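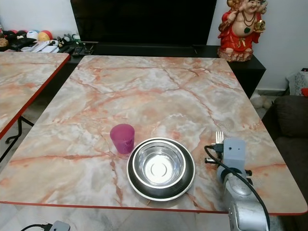 Ticket: Meltarell dishwasher stops mid-cycle, error 7
Opened: 04/07/2024
Status: Closed
Handled by: Ottó Vincze

Customer reports that the machine fills, washes for a few minutes and then stops with error 7 on the display. Bowls and cups come out with a film on them. Unit was installed in May by Hoter.

First reply: Error 7 is a drain fault. Asked customer to clean the filter, check the hose for kinks and run a rinse with nothing in the racks.

Customer: Filter was clean. Hose looks fine. Same error, and there is still water in the bottom.

Second reply: Asked for the length of the drain hose and the height of its highest point. The limit for the loop is 300 mm above the floor of the cabinet on this model.

Customer: Loop is at 400 mm – the installer clipped it to the back of the sink.

Lowered the clip by phone with the customer. Short cycle finished without an error. Full cycle finished too, but the film on the cups was still there. Salt setting was at the factory value. Told customer to raise it by two steps.

Customer wrote back the next morning: no error, cups clear. Note sent to Hoter about the clip height. No parts ordered.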